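Zumska learns to tidy blocks by pushing them, from plain spoken requests

Gallholm, 2026-08-31

I've been waiting most of August to write this one! Our little team at Varkano is releasing Zumska, a method that lets a robot arm with nothing but a rod on the end sort blocks when you tell it what you want in normal words. No fingers, no suction, only pushing (and pushing is hard, ask anyone who has chased a cylinder across a board).

We trained it on 977 short demonstrations, all steered by hand by me and my very patient colleague Lama Aoun. Then we gave it 200 requests it had never heard, things like "put the stars together" or "line up the blue ones with the yellow ones." It managed roughly three out of four, and a new request needs no retraining at all.

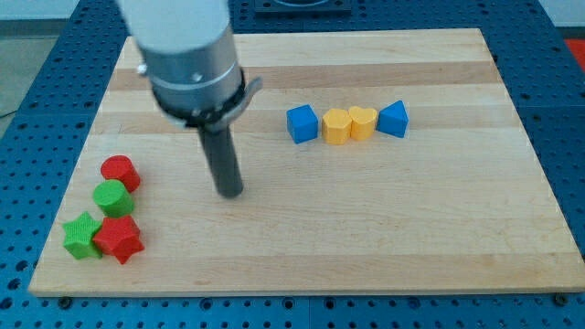 The Zumska arm over its maple board, with red and green blocks on the left and a row of blue and yellow ones on the right.

"My favorite part is that you can change your mind halfway through," says Lama. "You say 'no, the other star' and it goes for the other star."

It still has trouble when blocks get jammed tight against each other, and long requests can take up to 15 minutes, so we have plenty left to do. The code and all the demonstrations are free to download from the Varkano site, and I'd love to hear what you try with them.

Contact: Daranee Kongkaew, Varkano, Gallholm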